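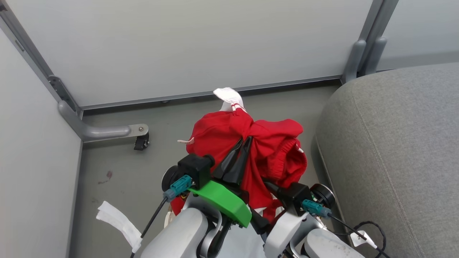
*Reading time: 2 minutes*

## Lurari Sorting Bay, Model 3551

The Lurari Sorting Bay is a small enclosed work area for the handling of mixed laundry. It is supplied by Bravgate to laundries, residence halls and care homes, and may be ordered singly or in a row of up to 14 bays.

### Floor and walls

The floor is smooth and gray, so that a red sweater or a white sock is easily told apart from the surface beneath it. The wall panels are pale and plain. A thin gray metal strip runs along the foot of the back wall, where lint would otherwise gather.

### Use

Garments are placed in the bay in small lots and separated before folding. Staff should check each lot for socks caught in larger items – sleeves and ribbed cuffs in particular – and should turn care labels outward where these can be reached. Items of strongly different color should be separated at this stage and not returned to the same lot.

### Cleaning

Wipe the floor and panels with a damp cloth at the end of each shift. Bleach and scouring powders are not to be used. The metal strip may be brushed along its full length and should be dried afterward.

### Ordering and delivery

Bays are held in stock at the Irnamham depot. Orders of 3 bays or more include fitting on site. Replacement wall panels are listed separately in the Jacobs parts catalog, and customers are asked to quote the model number with every request.

Inquiries concerning floor plans, existing installations or orders for October delivery should be addressed to Desta Alemayehu, Customer Accounts, Bravgate.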